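Accueil | Actus | Maison | Brèves
Mis à jour en juin, 10 h 47

Tabouret Serden : montage simplifié

Zevamska revoit son petit tabouret blanc. Pieds à visser, plus de clé dans le carton. Annoncé à 12 minutes de montage, vendu chez Ackroyd.
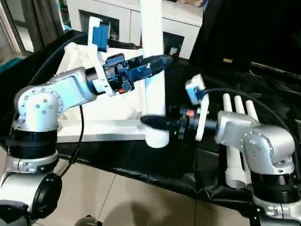

Pour Tarcísio Mendonça, visser à la main va très bien, à condition de resserrer au bout de 2 semaines.

Livraison à plat, notice d'une page. Un peu courte, la notice.

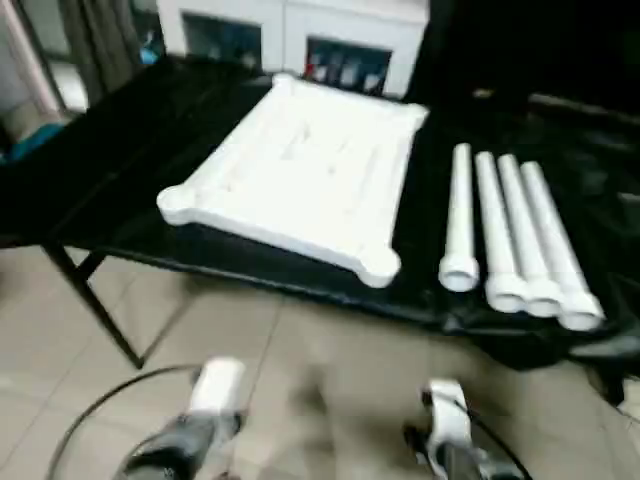
Plateau aux coins arrondis et tubes blancs, avant montage.

Côté prix, presque 47 euros, housse en suplément.

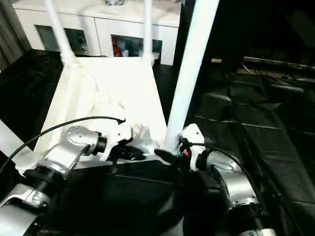 Zevamska ne dit rien des pièces de rechange. Le service client renvoi vers Skonum. Pour l'assemblage, tabouret retourné, pieds en l'air, et sol plat de préférence.

Autres coloris : pas avant la rentrée.

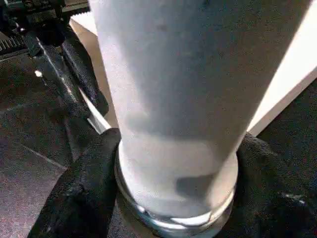 Blanc mat, bague brillante à la base.

Contact | © Brèves Maison | Haut de page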